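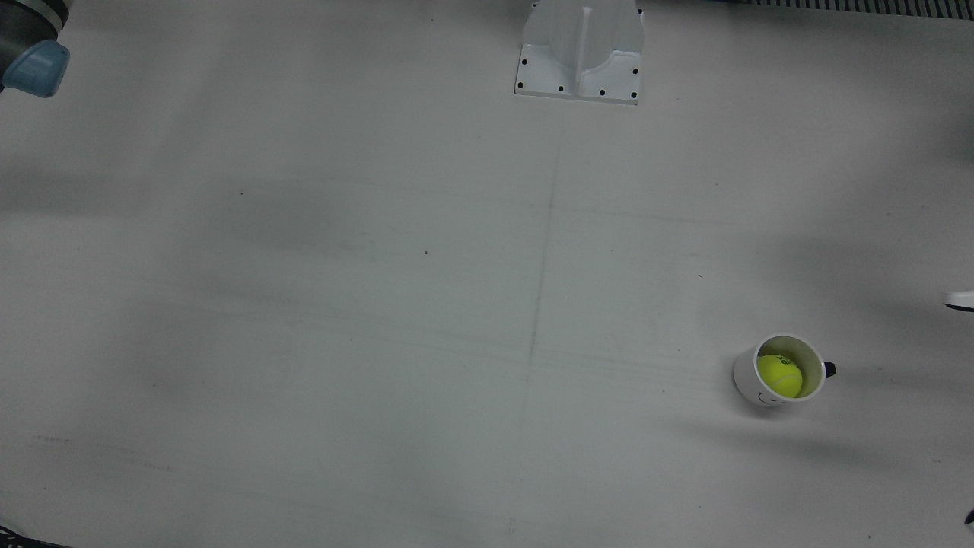 Grallwood Car Badges - read me first

Hi, and thanks for downloading this! Grallwood is my collection of photos and notes on old car badges: hood emblems, trunk scripts, fender lettering, the little enamel shields you find on grilles. I started it to settle an argument with my friend Bülent Tuncer over a trunk script he'd bought in a box of odds and ends, and then I kept going (my garage shelves tell the rest of the story).

What's in the folder

There are 1598 photos, covering 460 different badges. Most badges have a front shot and a back shot, and the backs matter more than you'd think - the pins, studs and casting marks are often how you tell an early one from a later replacement. The notes live in badges.csv, one row per badge, and the photos are in two folders, front and back. File names start with the badge number, so 0112_front_a and 0112_back_a go together.

The columns

badge_id: the number I gave it. No meaning beyond that.
maker: the car maker, spelled the way it was in English-language ads of the time.
position: hood, grille, fender, trunk, dash or unknown.
material: my best call. "Pot metal" covers a lot of sins in this column.
width_mm: measured with calipers at the widest point, pins not included.
finish: original, replated, repainted or bare.
source: who owned it when I photographed it.
notes: everything else, including my grumbling.

Where the badges came from

A good chunk are mine. Another 80 belong to Ataberk Başaran, who runs the Çınar parts stall and let me set up in the back room over a very long November. He also corrected my guesses on the delivery van scripts, so if those rows look smarter than the others, that's why. The rest were lent by people from the Bumgate swap meet, and I've kept their names out of the file unless they asked to be in it.

Known problems

Chrome is miserable to photograph. Plenty of the shiny ones have a reflection of me or the lamp in them, and I've only reshot the worst. Colors aren't calibrated either, so please don't match paint from these pictures! Reds come out a bit orange in the older shots.

The finish column is shaky for anything marked "original". I was too trusting early on, and a few of those are surely nice old repaints. Also, badge 0207 is in there twice, once as a grille badge and once as a fender badge. I still haven't figured out which it is and I'm leaving both rows until somebody shows me one on a car.

Version 2 changes

Split "trunk" from "rear" (there is no more "rear").
Switched widths from inches to millimeters.
Dropped the Wosari reproductions, which were confusing people. They're good copies, but they belong in their own list.

Using it

Go ahead and use the photos and notes for restoration work, club newsletters, school projects, whatever you like. A credit to Grallwood is nice. Please don't put my photos on a sales listing for a different badge - it has happened and the buyer wrote to me, pretty steamed.

If you spot a mistake, send me the badge number and a picture of the back if you have one. I answer in the evenings, usually after supper.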